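Chapter 4
Sharing a Work Surface

Draft for class use, 3/16/22. Page numbers still to come.

Before you start: reread the part of Chapter 3 on reach. Bring a tape measure to class.

Most people think of a table as furniture. For this chapter think of it as land. Somebody uses the left end, somebody uses the right end, and there is a strip in the middle that both of them think is theirs. Most arguments in a shop start in that strip.

Key words: reach zone, shared strip, parking spot, cover sheet, handoff.

4.1 The Treltevstead bench

Treltevstead is a small repair shop for clocks and music boxes. Kavinda Marikar ran the bench there with one other person, Hélder Garcia. One long bench, two stools, one lamp. They kept a log of every time one of them had to stop and wait for the other. In November the log had 700 entries. Most were short waits, a few seconds, a hand in the way. But they add up, and both men said they went home tired and cross.

Garcia's first idea was a longer bench. No room. Second idea, take turns. That lasted 12 days and the orders piled up. What worked in the end was cheap. They marked the reach zone for each stool, drew a line at both sides of the shared strip, and made one rule: nothing gets parked in the strip. You can pass a part through it. You can't leave it there.

Waits dropped to around 15 a week. Marikar's note in the log for that week just says "better."

4.2 Reach zones

Sit down. Elbows at your sides, swing your forearms. That curve is your near zone. Now stretch out your arms without leaning. That's your far zone. Tools you use all the time go in the near zone, everything else in the far one. Anything past that means getting up, so don't put daily things there.

Two people side by side, the far zones overlap. The overlap is the shared strip. Measure it, dont guess.

4.3 Covers and trays

A cover sheet does two jobs. It saves the surface and it makes small parts easy to find. Plain is best. Patterned cloth hides screws. 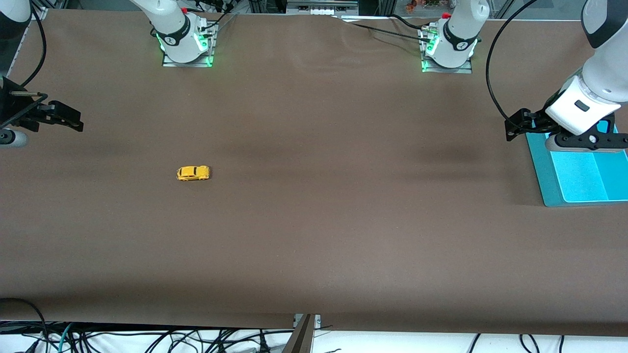
Trays are the other half of it. One tray per job, never one tray per person, or parts from diffrent jobs get mixed. Size matters less than you'd think. Marikar used old baking tins for years and had no complaints, only a loud bench.

Keep the tray inside somebody's zone. Same rule as before, no parking in the strip. If a job changes hands the whole tray moves, with its ticket.

Try it: pick a table at home that two people use. Mark both near zones with string. Write down what is sitting in the overlap and how long it's been there. Keep the list, you'll need it for Exercise 19.

Next section: handoffs, and what to say when you make one.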